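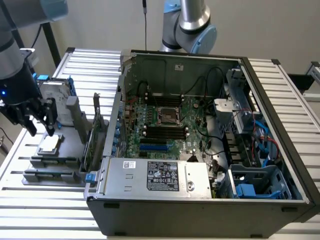
**Fall Repair Evenings Are Back at the Nilholm Reading Room**

2/9/25

Well, it has been a long winter and we have missed you all! Before we get into the new schedule I want to say thank you to everyone who kept asking at the front desk when the repair evenings would start up again (some of you more than once, and we love you for it). They start again this month, in the big room at the back, and yes, I know the heading says fall. We planned them for October, the boiler had other ideas, and I have grown fond of the name, so it stays.

If you haven't been before, a repair evening is a very simple thing. You bring something that has stopped working, or that works but makes a noise you don't care for, and you sit down with a neighbor who knows a bit more than you do and open it up together. Lamps, toasters, sewing machines, zippers, chairs with a wobble, an old computer that takes all morning to start. There is no charge. We do put out a jar for coffee, and the coffee has improved a good deal now that we've retired the old urn.

We're dividing the evenings up by subject this time, mostly so that people aren't hauling a vacuum cleaner across town on a night when everyone is darning socks. The first is for clothing and anything sewn. After that comes small kitchen appliances, then computers and radios, and then a furniture night, when we'll need the double doors open and a few strong backs for the step. The printed sheet by the door has all of it, and there are 200 copies, so please take one for the person next door as well.

A few things to know before you come. Please wipe things down first, especially toasters. (The crumbs! We swept for days last year.) If you have the manual, bring it, and if you don't, write down the model number before you leave the house, as it is often on the one side you can't get at once the thing is on a table. For computers, please copy your photos and letters onto something else beforehand. We are careful people but we can't promise anything about what's stored on an old drive, and I'd hate for anyone to lose their family pictures over a noisy fan. Microwaves and anything that runs on gas we can't take at all.

We have room for 44 people at a sitting, and the radiators are on the window side, so come early if you feel the cold. Last season's busiest night brought in 43, which was cozy, and a good many of you ended up on the piano bench. If we do fill up, we'll take your name and save you a place at the next one.

I'm happy to tell you that Risto, the hardware store on the corner, is letting us have a box of mixed screws, fuses and plugs again, and will take 50 cents off lamp cord by the yard if you mention the reading room. Yousafzai Tailoring is lending us two extra sewing machines for the clothing night, along with a tin of buttons that is a pleasure just to dig your hands through. And for those who want to keep learning between evenings, the Skillumero class in basic hand tools still has places on its list. It meets upstairs, it goes slowly, and beginners are the people it was made for. I took it myself and have since rehung two doors at home, one of them properly.

We could also use some help with setting up. It's mostly unfolding tables, finding the extension cords (always in the last cupboard) and putting down the old sheets so the floor doesn't suffer. An hour beforehand is plenty. If you bake, so much the better, and something that can be eaten with one hand is best of all.

One last item from the lost and found: we still have a blue-handled screwdriver, a single gray glove, a very nice pair of reading glasses in a tapestry case, and the lid to somebody's slow cooker. They've been in the drawer under the desk all winter. Please come and claim them, and if the lid is yours, do bring the rest of it along to kitchen night and we'll take a look at the cord.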